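Equipment budget, filing and cabinet work
Progress report to Suletti, June
From: Arnaldo Morais
cc: Mahmoud Ashour

Quick one, full spreadsheet to follow. Spend to date is $1,148 out of the small parts line. No big purchases yet. Still on the office filing task, low cabinet, ring binders on and off the shelf, doors.

Hands are where the money wants to go. Two quotes in, Brernell and Nieto. Brernell cheaper per hand but spare fingers are extra, Nieto includes a set. Mahmoud wants a spare hand on the desk at all times and I agree, waiting on repairs cost us most of last month.
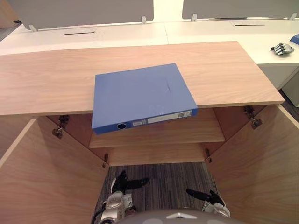 Furniture and props

Cheap, so leave it in. Asking for $700 for one more cabinet plus binders. Want different hinges and a different latch from what we have, othewise we only learn one door. Binders $106 the box. Gavstead can deliver to the third floor, no charge.

Door work needs more hours than we planned. Fingers have to get in behind the edge of the door near the latch, and that is the part I would spend on: fingertip pads, wrist cable sleeves, a second charger. 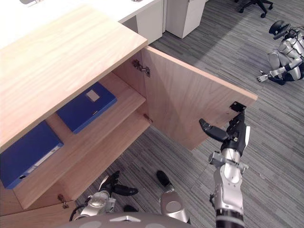
Can the second cabinet wait until the next budget round?
It could, but the door hours would then all go into one latch type and we would be repeating them in the fall. I would sooner push back the charger.

Still open
Nieto quote good for 15 days, need a decision before then
Insurance on spare hands, Mahmoud is asking
Brernell lead time, they said weeks, no number yet
Receipts for the small parts, I owe you three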